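Can a machine do my chores yet? Notes from a person who is still doing the dishes

My mother-in-law asked me in January when I will finally buy "the robot that cleans." She did not mean the round one that drives under the sofa. She has had one of those for years, she calls it Ira, and she lifts it over the doorstep between the kitchen and the hall like a small child. She meant the one from the videos, with arms, who picks the socks from the floor and puts the cups in the cupboard. She thinks that because I work with machines, I must know the price.

I do not know the price. But I have thought about her question for some weeks, and I want to write down where I believe we are. I work at Prostano, a small company which assembles electric boxes for garden gates. I have been there for six years and before this I was repairing washing machines, so I have seen the chores from both sides, the home side and the shop side. English is my third language, so please be patient with me.

The washing machine is the robot

I will start with my old job. When I came to people's homes to repair a washing machine, I saw always the same thing. The machine was doing the hard part of the work, the part which took my grandmother a full day and made her hands red. And people were still tired from laundry. They were tired from collecting, sorting, hanging, folding, and from finding the second sock.

So the machine took the heavy part and left to us the part with many small decisions. I think this is the pattern for almost everything in the house. The dishwasher washes, but it does not load. The vacuum robot sweeps, but it does not lift the toy from the carpet, it eats the toy. I took once a hair clip and half of a shoelace from the brush of Ira, and it needed longer than sweeping the room by hand.

For a home robot with arms, the missing part is exactly this small work. A towel has a different shape each time when you drop it. My daughter's T-shirts come out of the basket inside out, one sleeve in and one sleeve out. I can fold them while I am watching football, and I could not explain to you how I do it. I tried to explain it to my daughter when she was five, and I had to say at the end "just look at my hands."

What I have seen folded

Last year I went with my colleague Tadeusz Duda to an open day at Trendex, where they had a two-armed machine folding kitchen towels. We stood there a long time, because Tadeusz does not leave before he understands a thing. The towels were all of the same kind, and the table was a plain color. The robot took one from the pile, shook it, put it down, took it again by a better corner, and folded it. The fold was good. I would say it was better than mine.

Then a lady asked if it could fold her scarf. The young man was very polite and said that they would prefer not to try today. I liked him for this answer. Many people in his place would try it and afterwards blame the light.

Tadeusz measured with his watch that one towel took over 2 minutes. He said that at home he would not care, because he would be sleeping. And here he is right, I think. In a home the speed is not so important. If the towels are folded in the morning, I do not ask how long it took. But then the machine must work alone, all night, and when it drops a towel behind the radiator it must know it dropped it. A slow robot which needs me to stand near is worse than no robot.

In the shop it is the opposite

At Prostano we think only about speed and about mistakes. We make up to 300 boxes in a good week, and each box has 6 screws in the lid. A person with a good electric screwdriver closes one lid while he is talking about his holidays. When the boss first said the word "automation," everybody looked at the lids, because it seems such a stupid work. You go down, you turn, you go up.

I looked at it also this way until I had to write down the steps for the supplier, a company named Aquino. I wrote the first version in ten minutes and they sent it back with questions. How does the worker know that the tip is sitting in the screw? He feels it. How does he know when it is tight? He hears it, and his wrist feels it. What does he do when the screw goes in crooked? He turns it back until it makes a small click, and then he goes forward. I was writing "he feels" so many times that I was ashamed.

A special screwing machine can do all this, of course, and big factories have had them for decades. The screws come by a tube, the part is held in a metal form, and nothing moves from its place. But such a machine does one lid. We change the lid two or three times in a year, and the offer we got was not made for a company of our size. This is why people like us look at the robots with the general arm and some kind of eyes, who could take a tool made for a human hand and use it. If it can hold the screwdriver on Tuesday lids and on new lids also, then I am interested.

The problem with the small tip

Driving a screw is in my opinion a more honest test for a robot than carrying a cup. With the cup, you can be wrong by the width of a finger and nobody will notice. With the screw, the tip of the bit has to meet a small hole in the head, and it has to come straight. If you lean the tool, the bit jumps out, damages the head, and then you have a screw which no one can take out, also not me with all my old pliers from the washing machine times.

And the tool itself covers the view. A human leans his head to the side without thinking about it. An eye sitting on the wrist sees what it sees, and a big part of that is the body of the screwdriver. The light of the tool does not help always, either. It is made for my eyes, and on a white surface it can make one very bright spot just where you want to see the edge of something.

Look at the bit sitting on the screw, and how much of the work is behind the blue tool:
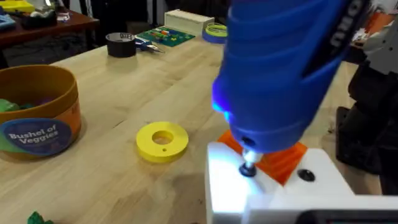

What I would pay for today

My mother-in-law wants a clear answer, so I tried to make one.

For the home, I would pay for a machine that loads and empties the dishwasher. Only this. The plates are hard and keep their shape, the racks are always in the same place, and the kitchen does not change much from one evening to the next. I would accept if it is slow. I would accept also one broken glass in a month, we break more ourselves. From what I have seen up to now I would not trust one alone with our kitchen, but I do not think this job is far away.

For laundry I would wait. Towels maybe, the rest no. I do not believe in the fitted sheet at all. I do not know a human who folds it well either, my wife makes from it a kind of ball and closes the cupboard fast.

For the shop, I would pay for an arm that does the lids if it can do two things. First, it has to notice the bad screw and stop, or put the box to the side for me. I can live with many boxes at the side, but I can't live with one bad box which goes to a customer and stands then in the rain. Second, one of us has to be able to teach it the new lid in one afternoon, without calling Aquino. Our boss has a number in his head, he said 3000 for a trial, and he said it with the face of a man who hopes that the trial will not happen.

Tadeusz is more optimistic than me. He believes that the screws will be solved before the towels, because a screw is always a screw. I told him to come and look in my box of old screws at home. We have a bet for a lunch, and we forgot to say until when.

About the people who do it now

Some colleagues asked me if I am not afraid to write about this. There are four of us at the lid table, and I am one of them on many days. I do not have a big theory. I know that my wrist hurts in the evening after a full day of lids, and that the new people do not stay long at this table. If an arm would take half of the lids and I would do the crooked ones, the repairs and the testing, it would be for me a better job. If the boss takes the arm and sends two of us home, it would be a worse one. The robot does not decide this.

I have explained most of this to my mother-in-law on Sunday lunches, in shorter form. She listened, and then she asked if the arm from the towels could at least lift Ira over the doorstep. I said that I would ask at the next open day.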